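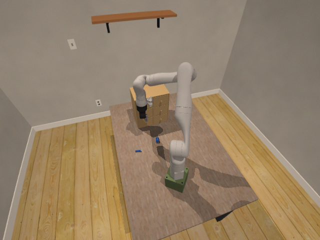

Lucía Villalobos
Oct 22, 2019

1/ I moved out of a one-bedroom on Aranda Street in September and got my full deposit back, minus nothing. The time before that I lost $200 over things I could have fixed in an afternoon. A few people asked what I did differently, so I'm writing it down.

2/ Start with the lease. Mine had a page at the back called "Condition at Surrender" that I had never read. It said nail holes had to be filled, drip pans replaced, and the oven cleaned "inside and under." Under is the part I would have missed.

3/ Then find the move-in checklist. If you don't have a copy, ask for theirs in writing. Rirent manages my old building and they emailed me a scan the next morning. It listed a chipped sink and a burn mark on the counter, both from before my time.

4/ Give notice the way the lease says to. My lease wanted 30 days, on paper, delivered to the office. I had already told the super, Demetrio Carretero, and he was very nice about it, but telling him didn't count. I walked the letter over and got a stamped copy. 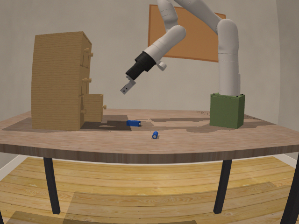
5/ Furniture that belongs to the apartment. If your place came furnished, every piece is on a list somewhere. Open every drawer and door before you go. I found batteries, a phone bill and a spare key to a storage locker I gave up last winter.

6/ Wood tops pick up rings. I tried plain soap and water first, then a little Ilodwood polish on a rag. It took care of the faint ones. One dark ring stayed, and I told them about it before the inspection. They wrote "normal wear" next to it.

7/ Dents in the carpet from heavy furniture: put an ice cube in each one, let it melt, then lift the pile with a spoon. Mine came up overnight. The one by the radiator needed a second round.

8/ Walls. Fill the small holes, let the filler dry, sand it flat. Don't paint unless you know the exact color. My neighbor painted over one patch in the wrong white and was charged for the whole wall.

9/ Ask for a walk-through while you still have the keys. This made the biggest difference for me. Demetrio came up 5 days before I left and pointed out a torn window screen and a slow drain. I fixed both myself for the cost of a screen kit.

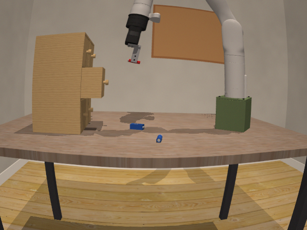

Cabinet with a drawer pulled out.

10/ Take your own pictures after everything is clean. Get the inside of the oven, the fridge with the shelves in, the floor of each closet, and the drawers pulled out. Email them to yourself the same day so there's a date on them.

11/ Utilities. I closed my Billgate account a day after the lease ended, in case the inspection ran late and they needed the lights on. The final bill went to my new address and was small.

12/ Hand over the keys in person and get a receipt. Leave your forwarding address in writing too. The rules on how long a landlord can keep a deposit depend on where you live, so look up your own state. My check came in the mail almost two weeks after I moved.

13/ Cleaning took me two evenings – most of that was the oven. If you only have time for one thing, do the kitchen. The bathroom they barely looked at.

14/ Someone asked about light bulbs. Yes, replace the dead ones. They charge for the bulb and for the trip up the stairs.

Get new posts by email. Enter your address to subscribe. You can unsubscribe at any time.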